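¿Qué es una beca y por qué no crece en los árboles?

Estudiar cuesta dinero, incluso cuando la escuela es gratis. Hay libros, autobuses, cuadernos y, más adelante, una universidad que manda facturas con mucha puntualidad. Una beca es dinero que alguien te da para estudiar y que, por lo general, no tienes que devolver. 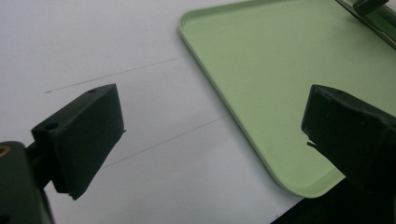
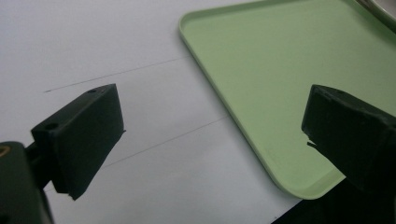 ¿Y de dónde sale? De un fondo, que es una hucha con reglamento. Imagina que la bandeja verde menta es el fondo: mucha gente va dejando monedas dentro. En la escuela de Mundton, la maestra Jeptoo Waweru lo probó con su clase. Reunieron 141 monedas y enseguida apareció el problema de siempre: todos tenían una idea estupenda para gastarlas – casi todas con chocolate.

Por eso los fondos tienen reglas. Unos dan becas a quien más las necesita, otros a quien saca buenas notas, y algunos piden las dos cosas y además una carta. La carta la lee una persona de verdad, así que conviene no copiarla de tu primo.

Hay fondos que no gastan todo de golpe. Guardan el dinero en el banco y reparten solo lo que va produciendo. Si dan 20 becas este año, quieren poder dar otras 20 el próximo.

¿Puedes pedir una? Pregunta en tu escuela, mejor antes de mayo. Los formularios son aburridísimos, pero se dejan rellenar.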